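Putholm open day - notes from the safety stream

Saturday, got there late because the tram was diverted. Coffee gone already. Name tag said Keith Holroyd, Coltrad (it's Coltard, fixed it with a pen).

Putholm is the old cannery building past the rail yard. Clovix has the ground floor, offices upstairs. I only did the kitchen-task program, as our own site rules are due for a rewrite and I wanted to see how other people word theirs.

Sign-in and induction

Good. Short. 2 pages, plain language, you sign the second one. Closed shoes, lanyards off, hair tied back. Prasert Ongart ran it and made everybody find the e-stop with their own hand before we moved on. We only point at ours from the doorway. Stealing that.

Their house rulebook has 39 clauses, down from 106. Prasert said the long version was written by people covering themselves and the operators stopped reading it at the ladder section. Fair enough.

Cookware bench

Clause 14, lids. Any lid is treated as a hot lid, even on a cold bench. Tool comes to the knob, never the glass, and the rim has to clear the pot before anything moves sideways. Their practice piece is a mint-green Bear cooker, pot at one end, two dials on the front. Glass lid half up when I got my pen out.

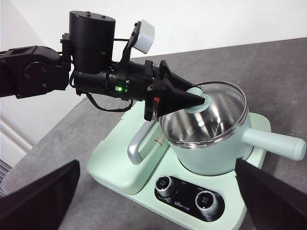
Two arms, one pot

Bit I actually came for. Our rules say nothing useful on shared space, just "avoid conflict", whatever that means. Clovix's wording, copied off the wall chart so forgive gaps:

- one arm holds, one arm works, and the holder doesn't travel while the other is at the rim
- the held part stays off to the side, never over the working arm
- cables checked for slack at full reach before the first run of the day
- anyone can call stop, no reason needed, and no one asks for the reason until the arms are parked

Last one is the best line in the whole book IMO. Lid went up to the left in one gripper, the other arm came down to the steel rim of the pot. Griddle side stayed shut, they have a seperate clause for that (plates closed unless named in the task sheet).

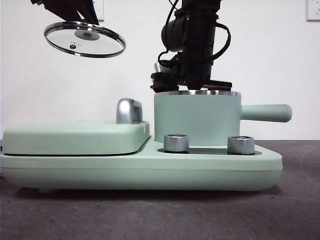 Boonsong Kaewkla reckoned the holding rule is too strict, that a small retreat by the holder should be allowed if the working arm stalls, otherwise you're stuck with glass in the air and a person walking in to sort it out. Prasert didn't agree. Went back and forth a while. I lean Boonsong's way but I'd want it written down how small is small.

Questions I didn't get to

Who signs off a changed gripper? Does a new fingertip count as a new tool? Ours says yes, theirs is silent as far as I could see. Have emailed.

Also the 3 month review - is that every clause or just the ones with an incident against them. Quang Đàm thought every clause. Sounds like a lot of arvos.

Parking out the back is free on weekends, enter from the rail yard side. Sausage sizzle was decent. Draft of our new lid and shared-space wording goes round the Coltard list in September, comments to me please, tracked changes on.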